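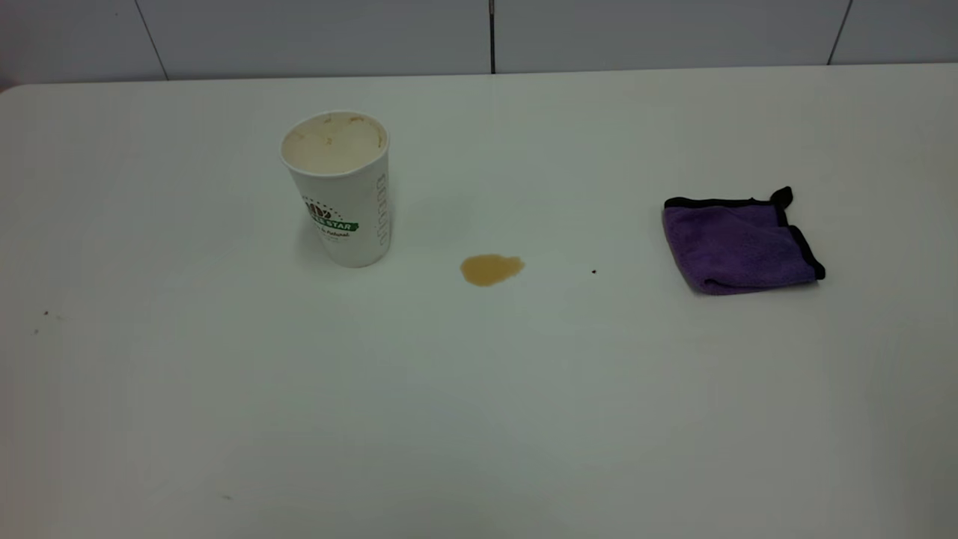 Jun 6, 2026. Wiping day at the white table! I've been wanting to do this one properly ever since Tove Holst bet me that milky coffee cleans up worse than black. It's the milk film that interests me. Look at the tan streaks inside the paper cup: that same stuff is what stays behind on a tabletop after a lazy wipe, and on matte white you only find it when you get your head down low and look along the surface.

Spill recipe as agreed with Nanna: 5 ml for the small puddle, cup set back upright, and no touching until the timer says 72 seconds.
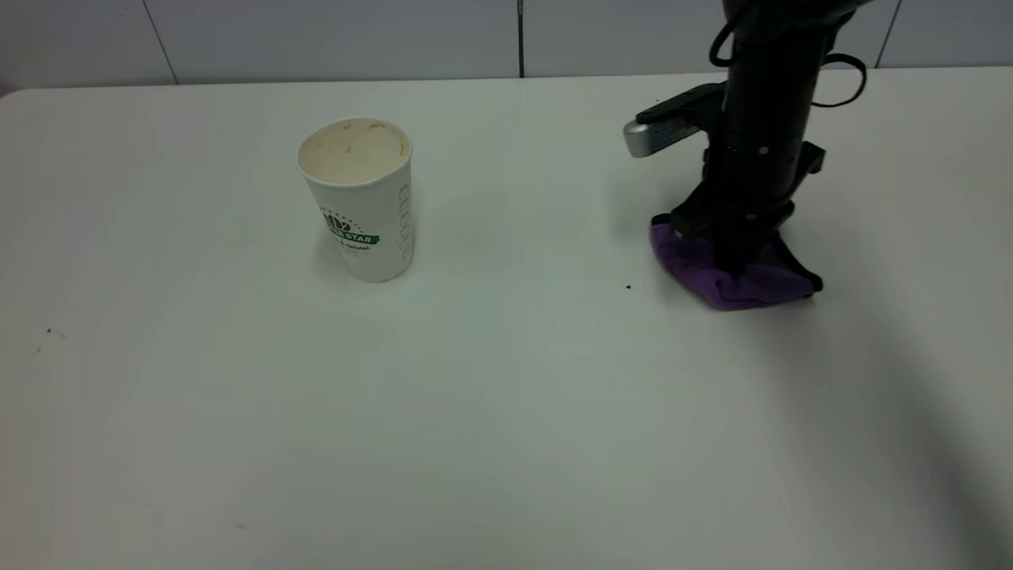 Then one pass from the outside in, turn the cloth to a dry side, second pass. I love how much the folding matters — a folded cloth gives you several fresh faces, a bunched one gives you a wet lump. Gunnlaugur wants plain water tried as well as the Zarnholm spray. Good idea, both go on the sheet. 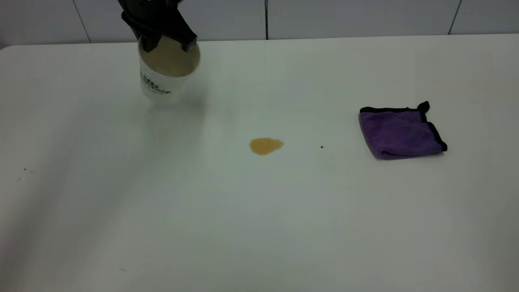
Small brown puddle, purple microfiber cloth folded at the right.

Puddle shape is worth a sketch each time. The lobed ones have more edge, and the edge is where I'd expect the ring to dry first. Nice little side question for Snædís!

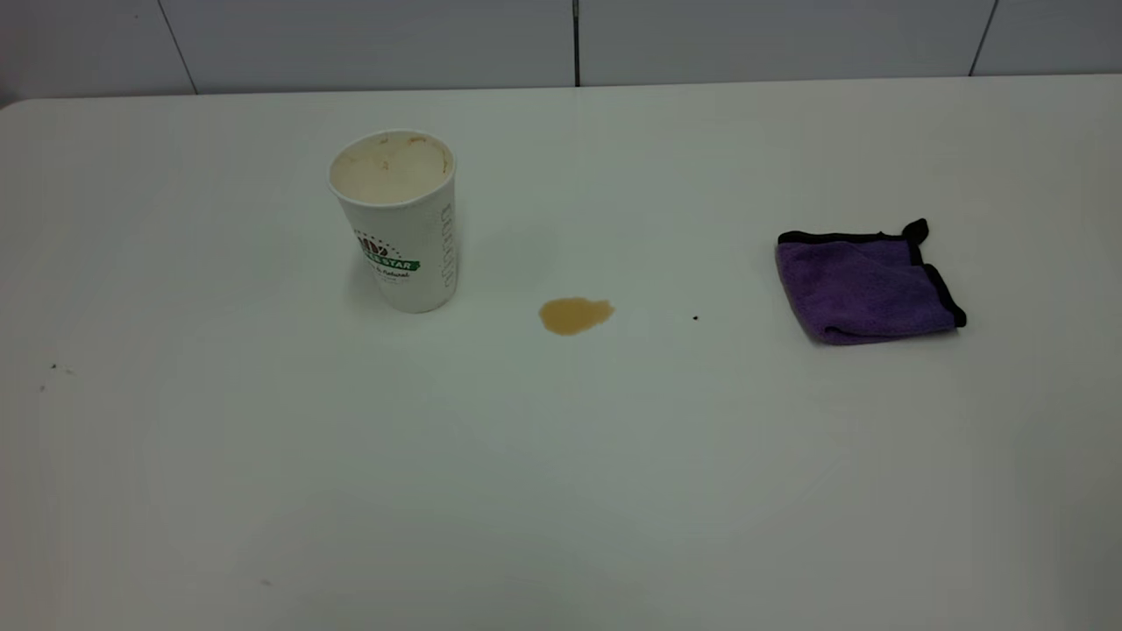
Cup, spill and cloth on the table.

To do: more cups, label the cloths, ask Oddur if the Sketberg towels can go in at 100 runs or wait till September.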